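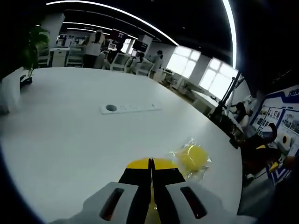 Reading time: 7 minutes

How to start hand-held gripper recording with a packing team

2026-01-12
By the workplace team at Ollen

Print this page | E-mail this page
Shares: 33 | Comments: 13

In Allulcombe we pack small wrapped goods into mixed boxes. Last April a part of this work began to move to a robot arm, in the cell we call Zein. The arm learns from recordings, and the recordings are made by our packers, who pick up the goods with a gripper held in the hands. Several other sites have asked us how we organized it. This page describes the steps in the order in which we now do them, which is not the order in which we did them the first time.

It is written for shift leads and for anybody who must explain the change to colleagues. You do not need to be a technician to follow it. For the setup of the arm there is a separate manual.

Before you begin

You will need one hand-held gripper for each person who records, a table with free space on all sides, a box of goods from the normal line, and a Clisora account with the right to open tasks. You will also need time. For the first session please reserve a full morning and take it out of the packing target. We did not take it out the first time, and people recorded in a hurry, with one eye on the line. Most of these recordings we had to delete.

Step 1. Talk with the team before the equipment arrives

Have this conversation early. When people see a gripper lying on a table, they already draw their own conclusions, and usually the conclusion is that the machine will take their place.

Say clearly which tasks will move to the robot and which will stay. With us, the single-item pick moved. The mixed boxes, the returns and all the checking of film and labels stayed with people. If you do not know yet what will happen with a task, say that you do not know, and say when you will know. Our team accepted an open question much better than a vague promise.

Three questions were asked in every group, so prepare an answer to them:

Will my hours change?
Will the recording be used to measure how fast I work?
Can I refuse to record?

At Ollen the answers are: not in this year's plan, no, and yes. The second answer is also written in the shift agreement. If your own answers are different, write them down as well, and let the people read them before they sign up.

Step 2. Choose the first object

Begin with one object only. It should be easy to see and should forgive a bad grip. Our trainees start with a roundish yellow piece wrapped in clear film, placed alone on a white table. The color stands out well from the table, and this helps the new person as much as it helps the recording.

The clear film is a small difficulty which we leave in on purpose. It wrinkles and it catches the light, and a trainee who learned only on bare objects will be surprised by it on the line. Do not start with the very thin bags. They come in Step 6.

Step 3. Prepare the table

Remove cups, phones, pens and papers from the part of the table where you will pick. Things that do not move may remain. A panel set in the tabletop or a plant at the far edge does no harm, provided it stays in the same place through the whole session.

Check the light. Daylight from windows is pleasant to work in, but it changes during the morning, and shiny film changes with it. We keep the ceiling lights on the whole time, also when the sun is strong.

Agree with the neighbors. In an open room other people walk, stand and sit behind the table, and they may come into the recording. Tell them when you begin and when you finish. Who does not wish to be recorded must have another place to work during this time, and it must be a real place with a chair and a screen. A corner of the corridor was offered once and it was not received well.

Step 4. Hold the gripper

Take the gripper with a relaxed hand and keep the two fingers pointed forward, toward the object. The soft tips of our model are yellow, so it is simple to see whether they are parallel. Let the pads come near to each other once or twice before you record. You should feel the movement without looking.

Keep the elbow near the body. Trainees who are used to packing with bare hands reach far across the table, and after half an hour the shoulder hurts. Move your feet instead and go to the object.

The next point is difficult for experienced packers. Your hand knows many short ways which the gripper does not know. You may push an item with the little finger, roll it over, or catch it against the box wall. With the gripper you have only two fingers and you must do everything with them. Our best packer on the line needed longer than the new employees until this felt natural, and was quite annoyed about it. Please warn your experienced people that this is normal and does not say anything about their skill.

Step 5. Record the first picks

1. Open the task in Clisora and read the object name aloud. It sounds childish, but wrong names were our most frequent mistake.
2. Put the object on the table. Take the hand away.
3. Start the recording and wait for one breath.
4. Approach slowly, with the fingers open a little wider than the object.
5. Close until the film is pressed lightly. Do not squeeze until it makes a noise.
6. Lift, carry to the box, lower, open.
7. Bring the gripper back to the starting position and stop the recording.
8. Put the object in a different position and repeat.

If you drop the item, do not stop. Pick it up again with the gripper and continue, then mark the recording as "recovered." These recordings are useful. In the beginning our people deleted them from shame, and Zein had later no idea what to do with an object that had slipped.

Do not try to be fast. The normal line speed is of no importance here, and a hurried pick must be recorded again.

Step 6. Increase the difficulty

When a trainee has done a good series with the first object, add a second one of another shape, then a group of objects lying close together, and only then the thin bags. We keep each stage for at least one full session. In the whole first round we collected 226 accepted recordings, and we would now prefer fewer of the easy kind and more of the crowded table.

Let the trainee choose the positions. Packers know very well how the goods arrive in reality, for example with the wrapping folded under, or two pieces stuck together. An engineer who lays out the table from a drawing will not think of this. The list of "ugly positions" which we use today was written completely by the packing team, and it is the most useful sheet in the folder.

Step 7. Plan breaks and rotation

Recording is quiet work and it tires the wrist in a different way than packing. With us one person records for up to 33 minutes and then changes to another task. The odd number comes from the Clisora session timer, and we have left it so.

Rotate between recording, packing and checking inside the same shift. Do not make one person "the robot person." We made this error in the first weeks. The colleague concerned lost contact with the line, and the others felt that the knowledge was kept away from them.

Step 8. Show the results to the people who made them

Once a week, bring the recording group to the arm and let it work with their objects. Let them see the failures also. A packer often recognizes immediately why a grip fails, and can say which recording is missing.

Write these remarks into Clisora under the name of the shift, not of the person, unless the person wishes to be named. Give an answer to each remark, also when the answer is that it cannot be done at present. Two of our packers stopped giving remarks after a month without a reply, and it took long to win them back.

What has changed for our team

The single-item picking was the most boring part of the shift, and few people miss it. But it was also the part in which one could talk with the neighbor or let the head rest. Checking asks for attention the whole time. Some colleagues come home more tired than before, and they told us so in the meetings. We have added a short break in the second half of the shift, and we are still discussing whether it is enough.

The pay grade is another open point. Recording was first treated as a normal packing task. Since the autumn it is counted as training work, with the supplement that belongs to it. If you are beginning now, please settle this before the first session.

Common problems

The object slips out at the lift. Usually the fingers have closed on the film only and not on the object inside. Go lower before you close.

The object turns in the grip. You have caught it beside the middle. For round pieces, look along the gap between the fingers and bring the gap to the center of the piece.

The recording is rejected and you find no reason. Look at the start. If the hand was still on the object when the recording began, it will not be accepted.

The trainee does not want to continue. Stop the session, without discussion, and return to normal work. Ask on another day.

Questions about the Allulcombe sessions can be sent through the Clisora help form. Choose "Zein" as the subject and write the name of your site in the first line.

Print this page | E-mail this page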